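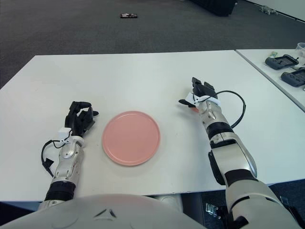 Spyros Golob preguntó si de verdad hacía falta abrir una incidencia para esto, que una compra se lleva en la hoja de pedidos y ya está. Se le contestó que el presupuesto está bloqueado por un fallo sin cerrar, y que mientras siga así las dos cosas van en el mismo hilo.

**Incidencia 57 – Manos, cableado de muñeca y previsión de repuestos**
**Abierta:** 2023-04-21
**Abre:** Jaqueline Lozano
**Asignada a:** Tanko Fashola
**Estado:** pendiente de presupuesto
**Equipo afectado:** puesto de sobremesa, dos brazos con mano de varios dedos

### Síntoma

En la tarea del plato, la mano derecha pierde la comunicación de forma intermitente. El controlador da aviso de tiempo agotado, los dedos se quedan en la última posición recibida y hay que rearmar. La izquierda no ha dado el mismo aviso en todo el periodo revisado.

De 52 ciclos registrados en la última tanda, el aviso salió en 2. Parece poco, pero en los dos casos hubo que parar el puesto y volver a calibrar.

### Comprobaciones hechas

1. Reinicio completo del controlador. Sin cambios.
2. Versión de firmware igualada en las dos manos. Sin cambios.
3. Cable de la muñeca derecha sustituido por el único de repuesto que quedaba. El aviso tardó más en aparecer, pero apareció.
4. Revisión del conector del lado del brazo. Un poco de holgura al moverlo con los dedos. Anotado, no reparado.
5. Prueba con la muñeca quieta y solo apertura y cierre de dedos. Ningún aviso.

Con el punto 5 la sospecha va al cable cuando la muñeca gira. El cable sale de la muñeca en bucle por fuera del antebrazo y en ese tramo no lleva guía.

### Comentarios

**Jaqueline Lozano:** Drusis nos pasa oferta de la mano completa, con plazo de entrega en noviembre. Tukbridge ofrece solo el juego de cables y conectores, mucho antes. Antes de pedir una mano entera quiero saber si el fallo está en la mano.

**Tanko Fashola:** No lo puedo asegurar todavía. Propongo cruzar las manos de lado, si el soporte lo permite, y repetir la tanda. Si el aviso se queda en el brazo derecho, la mano está bien y nos ahorramos la compra grande.

**Jaqueline Lozano:** De acuerdo. ¿Cuánto se tarda?

**Tanko Fashola:** Una mañana, con la calibración incluida.

**Fatemeh Tehrani:** Para el presupuesto necesito tres líneas separadas: reparación, repuestos y ampliación. La última vez vino todo junto y me lo devolvieron. La ampliación (segundo puesto) no entra en este trimestre en ningún caso.

**Spyros Delić:** El soporte de muñeca es distinto a cada lado. Se puede cruzar, pero hay que pedir el adaptador a Trultano o hacerlo nosotros. Yo lo haría nosotros, tengo el plano casi terminado.
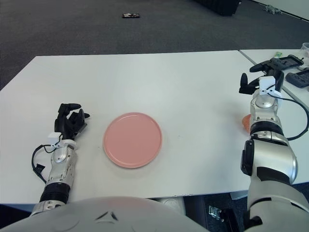
¿Se puede aprobar la compra de los cables sin esperar al resultado del cruce? Se puede, porque los cables son consumible y van contra la línea de repuestos, que ya tiene saldo.

**Fatemeh Tehrani:** Confirmo lo anterior. Mandadme la referencia exacta y lo tramito. La mano completa sí espera al resultado.

**Tanko Fashola:** Referencia enviada por correo. He pedido también bridas y guía de cable, va en el mismo pedido a Tukbridge.

### Propuesta de compra

| Línea | Concepto | Proveedor | Estado |
|---|---|---|---|
| Reparación | Conector lado brazo derecho | Tukbridge | aprobado |
| Repuestos | Juegos de cable de muñeca | Tukbridge | aprobado |
| Repuestos | Guía de cable y bridas | Tukbridge | aprobado |
| Repuestos | Mano completa | Drusis | en espera |
| Ampliación | Segundo puesto | Dimitrov | fuera de plazo |

La oferta de Dimitrov caduca en unos 35 días. Fatemeh ha pedido prórroga por escrito, sin respuesta de momento. Si no la conceden habrá que pedir precio otra vez, con la tarifa nueva.

### Pendiente

- Terminar el adaptador para el cruce de manos (Spyros Delić).
- Repetir la tanda con las manos cruzadas, mismo plato y misma velocidad (Tanko).
- Preguntar a Drusis si la garantía cubre el conector aunque el cable lo hayamos cambiado nosotros (Jaqueline).
- Pasar a la hoja de pedidos lo que ya está aprobado – Spyros Golob se encarga, con este número de incidencia en la columna de notas.

Hasta que lleguen los cables, el puesto trabaja con el giro de la muñeca derecha limitado por software. Quien cambie ese límite, que lo apunte en este hilo.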